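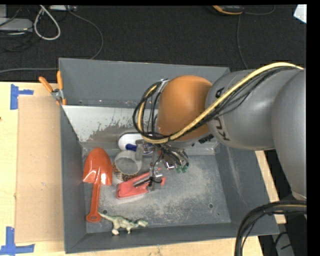

Grirkden Large Metal Bin, Gray, Sloping Walls (used)
Item no. 3617
Sold by Sorrentino, new and used equipment for playrooms, workshops and gardens
Price: $80 per bin
Condition: used, cleaned, with visible wear
Page updated: 10/05/2020

Description

The Grirkden bin is a large open bin of gray metal for keeping many different objects together in one place. It was a popular article with play centers and small workshops, and we still get requests for it although we now sell it only used. The walls are tall, so it holds a good heap of things, and they are sloping, so small objects slide down to the middle and do not hide behind a straight side.

It has no lid. You put things in, you look from above, and you take out what you need. A toy shovel can lie at the side with the handle near you, and the rest of the floor stays free for the other things.

The bin stands well on a table. A solid wooden tabletop is good for it, and most of our customers use it this way because the work is then at the height of the hands. It can also stand on the floor. For children we recommend the floor or a low table, as with the tall walls a small child cannot see inside when the bin is up high.

What it is used for

Sand toys and outdoor toys. Shovels, rakes, molds, small buckets. One bin takes the toys of one group of children without difficulty.

Sorting. In a workshop the bin is put on the bench and all the mixed parts go into it, and then one person takes them out piece by piece to the small boxes. The gray floor is calm behind the objects, and a red or orange thing is found at once. Thin steel parts are harder to see on it. For these we suggest to lay a colored cloth on the floor of the bin.

Potting and garden work. Soil can be mixed in it with a hand shovel. Please read the part about the holes first.

Returned goods. One of our customers, a toy rental in the next town, uses four of them by the entrance for the things that come back, and empties them at closing time.

Not suitable for food, for liquids, for hot ashes, or as a bath for animals (we have been asked this).

Details

Body: metal, gray
Shape: open at the top, tall sloping walls, flat floor
Back side: pale sloped inner panel below the gray upper part of the wall
Floor: gray metal, with small round holes
Lid: none
Wheels: none
Handles: please ask, the older and the newer series are different
Stackable: the empty bins go one into the other, but do not press them, or they will hold together and you need two persons to separate them

The measures are not the same in all the bins. Grirkden changed the tool during the production and the later ones are a little wider at the top. When you write us, tell us if you have a fixed place for the bin, a shelf or a niche, and we will measure the exact one that you will receive.

Condition of the used bins

We want that you know what you buy, so please read this paragraph before ordering.

All the bins have worked. The floor has broad light scratches, and on some of them these cover a large part of the surface. They come from objects being pushed and lifted again and again, and they cannot be polished away at home. The inner panel at the back loses its whitish surface along the lower edge, where you will find flaked places with the darker gray-brown material under it. On the side walls there can be scuffs. None of this changes the use of the bin for tools, parts or garden things.

For toys of very small children we ask you to take the bin with new inner coating (see Options). Flaked paint and children under three years do not go together, and we do not sell the uncoated bin to nurseries.

We do not sell bins with open seams, with bent floors, or with sharp edges on the rim. Every rim is checked by hand, with a thin cotton glove that catches on even a small burr. If the glove catches, the rim is filed and checked again.

The holes in the floor

The floor has small round holes. They are useful when the bin is stored outside under a roof, as a little rain water can go out, and also sand dust falls through when you lift the bin and shake it. But if you want to keep fine things inside, like beads or dry seeds, they will find the holes sooner or later. We supply rubber plugs, included in the price. Push them in from the inside with the thumb. They are not watertight.

When the bin is on a good table, put a mat under it. Sand that has passed through a hole will scratch the wood when the bin is moved.

Options

Uninell inner coating, gray or cream. It is applied in our workshop after the old surface is removed. It needs some days to harden, therefore a coated bin leaves later than the others. The coating is smooth and makes the noise less hard when toys fall in. Please do not use metal tools with sharp corners on it.

Wokau felt feet, set of four, self-adhesive. They lift the bin a very little from the table and protect the wood. Not for outdoor use.

Wokau label holder, to hang on the rim. It takes a paper card. Good for schools and clubs with more than one bin.

Floor mat, cut to the size of your bin. Rubber, black. With the mat inside, the holes are covered.

Prices of the options are on the order form. The toys and the tools are not part of the offer, the bin is delivered empty.

Filling and daily use

Put the long objects first, along one side, and the short ones after in the middle. A shovel with a long handle can lean at the left or the right wall and then it is easy to take. If you fill up to the rim, the things at the bottom will stay there for months. We suggest half full. Two bins half full work better than one bin full, we say this also when we have only one to sell.

Do not pull a full bin over the table. Lift it with two persons, or empty it before. The sloping walls are easy to grip from below, but with wet hands they are slippery.

When many hands reach in at the same time, for example in a class, turn the bin so that the sloped panel is on the far side. The objects roll then toward the people.

Cleaning

Brush out the dry dirt first. Wash with warm water and a little dish soap, and dry with a cloth, also in the corners. Do not use steel wool or scouring powder. On places where the surface is already flaked, take away the loose pieces with a soft plastic scraper and wipe again.

If you find rust around a hole, rub it with fine paper and put a drop of metal paint. Let it dry the whole night before the plug goes in again.

For winter, bins that stay outdoors should be turned upside down. In January we receive always some calls about ice in the bin, and the ice can push out the plugs.

Delivery and pick-up

We deliver with our own van within 200 miles of the warehouse. The bins travel wrapped in a blanket, without box, and the driver takes the blanket back. For longer distances we send with a carrier on a pallet, and in this case please order at least two, because the pallet costs the same for one or for more.

You can also pick up. Bring a car with a large trunk and fold the seats before you arrive. Medium cars are usually enough, but the bin will not go through the rear door of a small one — we have tried many times.

Return is possible within 14 days if the bin was not drilled, painted or cut. Coated bins can be returned only if there is a defect of the coating.

Questions from customers

Can I get a new one? No. Grirkden does not make this model anymore. The present model is of plastic and has straight walls.

Is it magnetic? Most of them yes, and many people use magnets for the labels. We do not guarantee it for every piece, please ask and we will try on yours.

How loud is it? With hard toys it is loud, above all on a wooden table. The rubber mat helps a lot, the felt feet help a little.

Can I drill more holes? Yes, with a metal drill and low speed. File the edges on both sides and paint them the same day. The return is then not possible.

Do you buy back? Yes, if the floor is flat and the rim is whole. Send us the item number and tell us how the bin was used. We do not take bins that had oil or chemicals in them.

Are they all of the same gray? Almost. From one series to the other there is a small difference, and the used ones have also lived in different light. If you need a matching pair, write it in the order and we will look for two that are near — it can take longer.

Contact

For orders, measures and questions about the coating, write to Natalina Bellini at the Sorrentino sales desk, or use the form below. Please put the item number in the subject. She answers in English and Italian, normally on the next working day.

Add to inquiry list
Print this page
Back to Bins and Containers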